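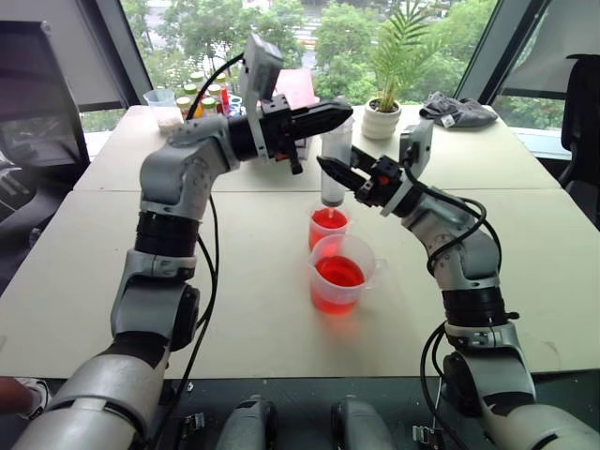
Two-arm bench with the large syringe upright over the beakers, red liquid in use.

Temora Bench Liquid Handling: data card

Version of 13 October 2024
Maintained by the Rellisbridge bench automation group

Summary

Temora is a set of 2782 recorded episodes of two-arm liquid handling at an ordinary lab table. The tasks are the small jobs that technicians at Rellisbridge do between instrument runs: drawing up liquid with a syringe, moving a tube, emptying one vessel into another. We collected the set to find out which of these jobs could be moved to the arms and what that would mean for the people who do them now.

The liquids are colored stand-ins. No patient or customer samples were used.

Contents

episodes/ one folder per episode, with video and joint positions
labels/ task name, outcome, operator code
notes/ free-text comments from technicians
splits/ train (2000), test (300), remainder held for later tasks

Outcomes are marked complete, partial or stopped. "Stopped" means the operator ended the episode early, for any reason. Read the note before counting it as a failure. Several operators stopped when the syringe tip leaned on the beaker wall, and others let the same thing go.

How it was collected

Every episode was driven by a person. Operators came from the bench staff and were trained on shift, in paid time. Sessions ran for half a shift at most. Items at the back of the table were left where they stood, so the background changes between sessions.

Workplace effects

The pilot began in April in the Filali room. Before it, each technician spent part of most shifts on transfers. The most common complaint in the notes is sore thumbs from the large syringe. The second is being interrupted to do somebody else's transfer.

What has changed so far:

- Transfers on the pilot list are queued and done in one block.
- One person per shift is assigned to the arms. This person sets out vessels, watches and clears up.
- Setup and cleanup take longer than they did by hand. The schedule did not allow for this at first and now does.
- No positions were cut during the pilot. Job descriptions were rewritten, and the bench grade now includes arm operation at the higher pay step.

What has not improved: the watching is dull, and several technicians wrote that they would like to do other work at the same time. The current rule does not allow it. Newer staff also get less practice with manual transfers, so each of them keeps one manual block a week.

Small vessels are still the hard part. A narrow tube standing in a cup leaves little space for two sets of fingers, and operators rate these episodes as the most tiring.

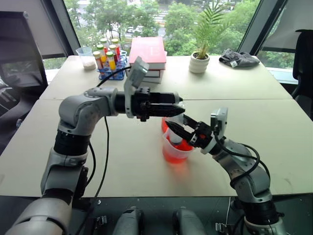

Known limits

- One table layout and one pair of arms.
- Window light varies with the weather and the blinds.
- Clear plastic against a pale table is hard to segment. Masks made with the Selex tool need checking by hand.
- Volumes were not measured. Do not use the set to judge dosing accuracy.
- Operator codes must not be used to rank staff. This is a condition of the license.

Changes

1.1 Fixed swapped left and right joint files in 1000 episodes. Added notes/.
1.0 First internal release.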